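Looking for participants: does "learning styles" teaching do anything at all?

We need adults in and near Fadelton to take part in a study of a popular idea that I suspect is mostly wishful thinking. You'll have met it at school or on a work training day. Someone hands out a questionnaire, adds up your ticks, and tells you that you are a visual learner, a listening learner or a hands-on learner. From then on you're supposed to be taught in the way that suits you.

The Prarkthorpe Study Group would like to see some evidence. A course provider in town, Bivitz, sells a spelling and vocabulary programme built on this idea, and its leaflet claims that matched learners "remember more, for longer". I asked how much more and how much longer, and was sent a second copy of the leaflet. They have at least agreed to let us use their materials, for which we're grateful.

## What we're asking

We want 96 people. Everyone fills in the Bivitz questionnaire and is given a style. Half of you are then taught a set of unfamiliar words in your own style, and the other half in a style that is supposedly wrong for you. You come back later and we test what stuck.

- **Two visits** to our rooms in Fadelton, the second in July
- One short set of practice sheets to do at home (please really do them, or tell us you didn't)
- A spelling test at the end of each visit, on paper, no phones

You won't be told until afterwards which half you were in. Neither will the person marking your test.

## Who can take part

Anyone over 18 who reads English comfortably. You don't need to be good at spelling. You don't need to agree with me either, and I'd be pleased to have some firm believers in the room. If you've taught the Bivitz programme or been on it, please sit this one out.

We can't take people who have done our earlier word-list study, the one with the Du cards. That one collected 2,267 answer sheets and told us very little, chiefly that people get bored by the fourth list. The lists are shorter now.

## What you get

Travel costs within the county, tea, and your own results in plain words. There is no fee. I'm wary of studies that dress up a biscuit as a reward, so please come only if the question interests you. We have 1,000 printed flyers to get rid of as well, and you are welcome to a handful.

You won't get a certificate, a profile or advice on how your brain works. If we find nothing, we'll say we found nothing, and Bivitz have agreed in writing that we may publish that.

## How to apply

Write to Yolanda Abernathy at the Prarkthorpe Study Group, Fadelton, or leave your name at the front desk before 4pm. Say which mornings or evenings you can manage and whether you need step-free access. Please don't send your results from an online quiz. I have had several, and two were from the same person with different answers.

You can pull out at any point without giving a reason, and your sheets will be destroyed if you ask.

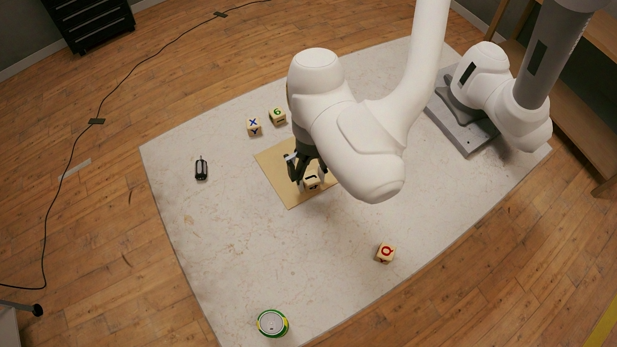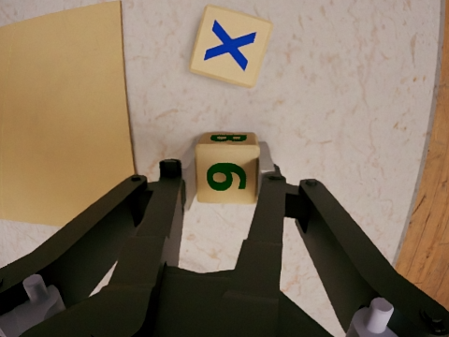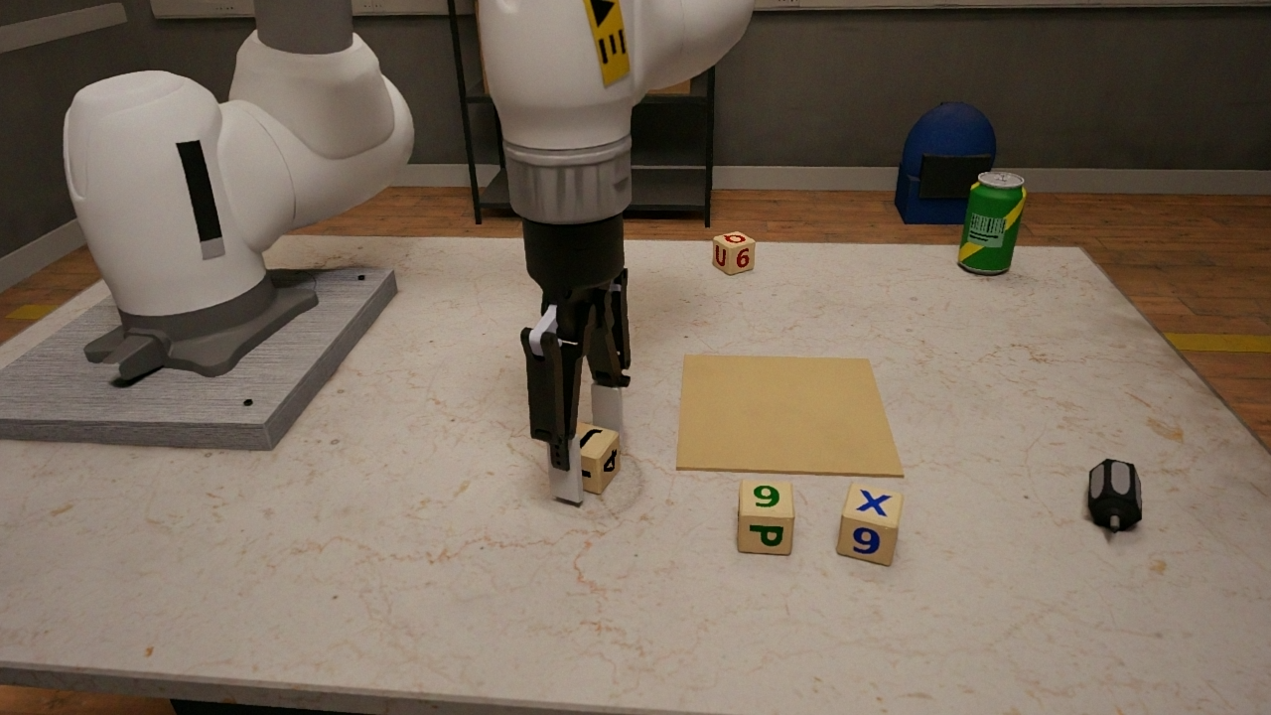
Tom at the library read a draft of this and objected that I'd made up my mind already. He was taught to spell by tracing words with a finger, he says, and it worked when nothing else had. Fair enough, but I'd want to know whether it would have worked just as well for the child at the next desk. He has asked to be told the result whichever way it goes, and he thinks the second visit should be later than July if we're serious about "for longer". We are looking at whether we can afford a third.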